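The Night Guard
Last updated: September
178 shares | 15 comments

Mihret Workneh woke at three in the morning because her jaw was hurting again. She lay still and touched the side of her face. The pain began near the ear and went down to the back teeth, and it had the same shape as every night.

She had been in Ludcombe for one year. In Weldu, where she grew up, her father used to grind his teeth so loudly that the goats answered. She had laughed at him as a child. Now she did the same thing, and there was no goat to tell her.

In the kitchen she drank warm water with salt. Her roommate Olaia was awake too, studying for an examination.

"Go to the dentist," said Olaia Barrios without lifting her head.

"I have no hole in my teeth."

"Go anyway. I hear you through the wall. It is like somebody walking on small stones."
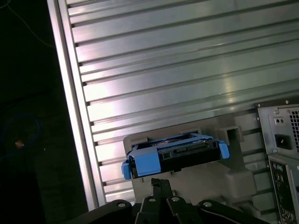

The Brurnen Clinic

The dentist was called Dr. Lemma. When Mihret saw the name Ibsa Lemma on the door she felt glad, and then she felt shy, for she had not spoken to a person from home in many weeks. He greeted her in English and she answered in English, and so they continued, like two people who both hold the door and neither goes through.

He looked at her teeth for a long time. He pressed the muscle in her cheek with one finger.

"Here?"

"Yes," she said, as well as she could with an open mouth.

"You have made them flat," he told her. "These two at the back. You are doing heavy work in the night. What do you carry?"

She thought he was asking about her job, so she explained that she worked at the Hatura bakery and carried trays, 20 in one hour when it was busy. He listened politely until the end. Then he said that he had meant something else, but the trays were also interesting.

He took a mold of her upper teeth. The paste was pink and tasted of false strawberries, and she had to breathe through her nose while it became hard. On the wall there was a picture of a river. She tried to decide if it was the river near Weldu. It was too green.

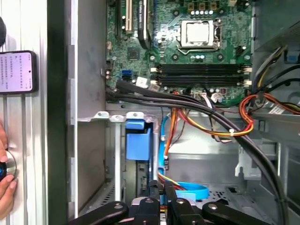 "Will the guard stop me from grinding?" she asked when her mouth was free.

"It will protect the teeth while you grind. The grinding itself may continue, perhaps less, and we will look at you again after some weeks."

She paid at the desk, where Ebise Belay wrote the next appointment on a card. Ebise's son Obsa was sitting beneath the desk with a plastic jaw, opening and closing it.

"This one is biting you," he informed Mihret, and closed it on the end of her scarf.

The guard was ready after 15 days. It was clear and hard and smaller than she had expected. The first night she took it out and put it in a glass. The second night she also took it out. On the third night she called her father before she went to bed, and she told him about the trays and the strawberries and the flat teeth.

"You have my mouth," he said. He sounded rather proud of it. Then he was quiet, and she heard the goats behind him.

"Father, do you still do it?"

"Your mother says so. I am asleep, I cannot be a witness."

They spoke until her telephone was warm against her ear. Afterward she rinsed the guard under the tap, pushed it up with her two thumbs as Dr. Lemma had shown her, and lay down on her side. Through the wall Olaia was turning pages.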